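Notebook, June, second entry

Picked up the calendar sync again after lunch. Where I left it: Nuvau sends out a reminder when somebody books a room, Luten is supposed to show the same booking in the team channel, and for a while now the two haven't agreed on what time it is. Tarun Tomar reckoned it was a time zone thing. I reckoned it was a time zone thing too, so we both spent the morning looking at time zones and they were all fine!

What I found instead is that Luten keeps its own copy of every booking and only refreshes it when the title changes. Move a meeting by an hour and leave the title alone, and the channel goes on showing the old slot forever. Rename it with one extra space at the end and it updates right away. I did that 2 times to be sure, then Tarun did it on his account and got the same.

So for now the connector adds an invisible character to the title whenever the start time changes. Ugly, I know. It's in the Ye branch, please don't merge it yet, I want to read it again with fresh eyes.

Numbers from the test run, before I lose the window they're in: 670 bookings in, 56 of them with a wrong time in the channel. After the title trick, none wrong, but the run was a lot slower and I got throttled partway through. The limit seems to kick in at 500 calls and then you sit there waiting. I've put a pause between batches, which got me through the whole set. Would love to know if the limit is per user or for the whole tenant (the help page says both, in different paragraphs, thanks for that).

Other stuff while I was in the settings. The bot can now be pinned as a tab, so people can see their bookings without typing anything at it. I really like this! Typing "show my rooms" was always a bit much to ask of people who only want to know where to go at 3. The tab loads slowly the first time and then it's quick. Guests can't see it at all, and I haven't found a switch for that. It might be hiding under the app policies, which have moved again.

Grurkotau is the test team, by the way, in case anyone goes looking for where all those fake meetings came from. Leave them alone please, I need them for the next run. Notifications there are off for everybody but me.

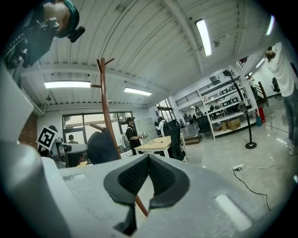 Coat rack, between the two black finger pads.

To do next:
Ask Tarun for the log from his account, mine got overwritten.
Try a recurring meeting, moving only one of the series. I have a bad feeling about that one.
Check what a deleted booking does in the channel.
Look at whether the pause can be shorter — 4:30 now and I'm not starting that today.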